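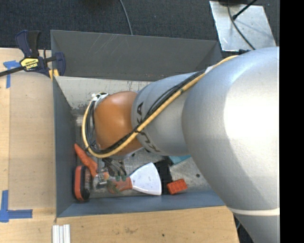

Segunda-feira, jogo de basebol no campo de Pareck. Ganhámos 6 a 2 contra o Lakitz, e eu ainda estou sem voz.

Thịnh Tôn lançou muito bem até à sétima entrada, com 108 lançamentos. Depois entrou o Vinh Vũ e fechou o jogo sem sofrer corridas.

A jogada da noite foi do Pankaj Vishwakarma – um duplo para o campo esquerdo com as bases cheias. Entraram três corridas.

O público foi de 255 pessoas. No sábado jogamos em Sternovau, quem tem lugar no carro?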